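Concert Hall Safety Checklist with Comments
Jutbridge Chamber Music Week, January edition
Hall: Overgaard Room, ground floor and balcony
Filled in by: Lucinda Haverford, stage and house inspection
Time of inspection: 2:15 p.m. to 5:40 p.m., before the first rehearsal

Marks used: OK / Repair / Repeat before doors

1. Stage floor
Boards level, no nails standing up: OK
Holes for cello endpins: Repair
Comment: There are three deep holes near the front edge, left side. A singer with a thin heel can be caught there. Please fill them before the song evening. The cellists must use the endpin boards, also in rehearsal.

2. Risers for the choir
Legs locked: OK
Rail on the back row: Repeat before doors
Comment: The rail was firm at both ends but it moves in the middle when I lean on it. One bolt is too short. I asked the Tresunex people to bring the correct one with the evening delivery.

3. Grand piano
Brakes on all wheels: OK
Lid prop: OK
Comment: The long stick sits well. For the violin sonatas they want the short stick, so please check again after the change. The page turner's chair stands too close to the stage edge. I moved it and put tape on the floor.

4. Music stands and lamps
Stand screws: Repair (two stands)
Lamp cables: OK
Comment: Two stands sink slowly when a full score is put on them. I marked them with yellow tape and they stay in the corridor. Lamps are the Vevmont type, 134 in the store list, and all cables were looked at. Spare small parts should be kept in closed boxes and never on the stage floor.
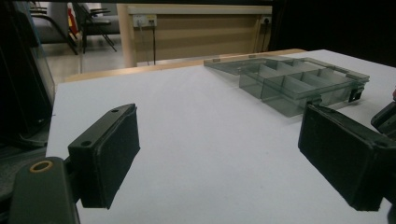

Organizer box with open lid, on the white table.

5. Passages and exits
Left exit, width free: OK
Right exit, width free: Repair
Comment: Instrument cases were standing in the right passage again, among them two double bass cases. It is the same remark as last season. The cases go in the green room, even when the break is only ten minutes. I have spoken with the orchestra manager and she agreed.

6. Seating
Ground floor, 300 seats: OK
Balcony, 60 seats: Repeat before doors
Comment: In the balcony the first row has a seat that does not fold up by itself. It makes the way narrow for people who come behind. If it can't be repaired today, do not sell it.

7. Lights and sound level
Emergency lamps: OK
Stair lights: Repair
Comment: The second step to the balcony is dark. During the slow movements the hall is kept very dim, so this step is important. For the brass and percussion program, ear protection must lie ready for the players who sit in front of the timpani. Last time it was asked for and it was in a locked cupboard.

8. Hanging parts
Reflector panels, safety wires: OK
Comment: Every panel has its second wire. The load plate says 500 kg for the front bar and the plate is readable. No extra microphones on this bar without asking me.

Still open before doors: items 2 and 6. Items 1, 4, 5 and 7 to be repaired and signed by the house technician.
Next look: 6:45 p.m., starting with the balcony.

L. Haverford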